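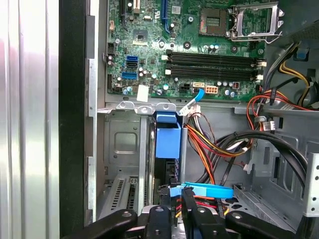

Carte mère verte, socket vide, boîtier ouvert.

Fil sur l'immobilier à Ekville, parce que je relis depuis ce matin la note de Rakena sur « la correction saine du marché » et que je n'arrive pas à l'avaler.

1/ « Correction saine », donc. Saine pour qui ? Le couple qui a signé en haut de la courbe avec 3 % d'apport appréciera l'adjectif.

2/ La note s'appuie sur 1071 ventes. Très bien. On cherche la répartition par quartier : absente. Les appartements neufs de Gammont et les maisons du vieux centre sont dans le même sac, et on en tire une moyenne à la virgule près.

3/ Une moyenne pareille, moi, je ne sais pas quoi en faire. Un vendeur non plus. Une banque, si : elle s'en sert pour refuser votre dossier.

4/ Autre chose. Rakena vend des estimations aux agences. Les mêmes agences fournissent les prix de vente. Personne chez eux ne trouve utile de le préciser, même en bas de page.

5/ Nazmiye Bilgin, courtière à Gammont, m'écrit : « Mes clients n'ont pas peur des prix, ils ont peur de la fin de leur période à taux fixe. » Pas un mot là-dessus dans la note. J'ai vérifié deux fois.

6/ Côté promoteur, Sodau annonce que « la demande reste solide ». Sur leur programme de la gare, 19 lots étaient encore affichés à la vente hier soir. C'étaient déjà les mots du communiqué de janvier, à la ligne près.

7/ Je ne dis pas que tout va s'effondrer. Les prophètes du krach me fatiguent autant que les vendeurs de cuisine équipée. Il y en a un qui promet une chute à chaque rentrée depuis que j'ai mon compte.

8/ Je dis que personne n'a publié le chiffre qui compte : combien de ménages d'Ekville doivent aujourd'hui plus de 100 % de la valeur de leur logement. Les banques l'ont, forcément.

9/ J'ai posé la question à Rakena par mail. Réponse reçue : un lien vers la note.

10/ Si vous avez vendu ou renoncé à vendre à Gammont ces derniers mois, racontez-moi, en message privé si vous préférez. Prix affiché, prix signé, délai. Je ne cite pas les noms sans accord.

11/ Et non, je n'ai pas de bien à vendre, on me le demande à chaque fil. Je suis locataire. Mon loyer, lui, attend toujours sa correction saine.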